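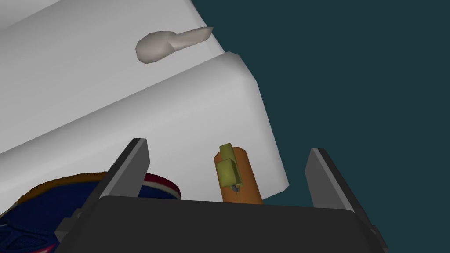
Section 5: Hanging and Setting Your Nimuden Pendulum Clock

By now your clock should be out of its carton and all the packing paper pulled from around the movement. If you took a break after Section 4, welcome back! Hanging a pendulum clock is a calm sort of job, and it goes best when you aren't trying to get it done before supper.

Pick your wall first. The Nimuden likes an inside wall, away from radiators and out of the afternoon sun, and it will run more evenly if the wall doesn't shake every time a door closes. The center of the dial should sit at a comfortable reading height, and for most households that works out to 60 inches from the floor. Go a little lower if the person who winds it is on the short side.

CAUTION: Never carry the clock with the pendulum attached. The suspension spring is a thin strip of steel, and it will kink if the bob swings against the case.

1. Find a stud and mark it lightly in pencil. The hanger screw must go into solid wood.

2. Drive in the hanger screw, leaving enough of the shank showing for the back plate to drop over it.

3. Lift the case with both hands and lower it onto the screw. Tug gently downward before you let go.

4. Open the lower door and reach up behind the dial until you can feel the crutch, the little arm with the fork at its end. Hook the pendulum onto the suspension spring, passing the rod through the fork as you go. Be patient with this one. Most people miss it the first time, and a flashlight propped in the bottom of the case helps a good deal.

5. Wind both arbors with the key, turning slowly, and stop when you feel firm resistance.

NOTE: On the Skinent model the left arbor winds the strike and the right arbor winds the time. Koivisto movements are the other way around.

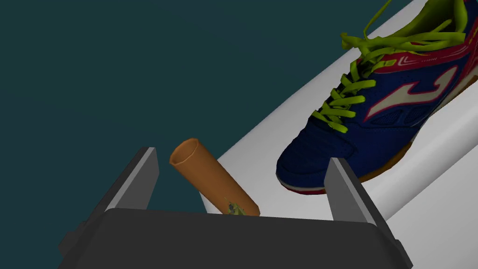 Efraín Giraldo
Owner Guides Editor, Faltstead Clocks

Getting the clock in beat

Draw the bob to one side, let it go, and listen. You want an even tick and tock, like somebody walking down a hallway in good shoes. If it sounds more like a limp, slide the bottom of the case a tiny bit to the left and listen again. Worse? Try the other direction. When the beat is even, make a faint pencil mark on the wall at the bottom corner of the case, so you can find the spot again after dusting.

Setting the time

Move the minute hand only, always forward, and pause at each hour and half hour to let the strike finish. The hour hand will follow along by itself.

Leave the clock alone for a full day, then compare it with a clock you trust. To slow it down, turn the rating nut under the bob to the left, which lowers the bob. To speed it up, turn the nut to the right. One full turn is plenty for a first correction, and then you wait another day before touching it again.

CAUTION: Hold the bob still while you turn the nut, or you may twist the spring.

Expect to visit the rating nut again in October or so, when the heat comes on and the house dries out. Winding is covered in Section 6, and the key hook goes inside the lower door, on the right.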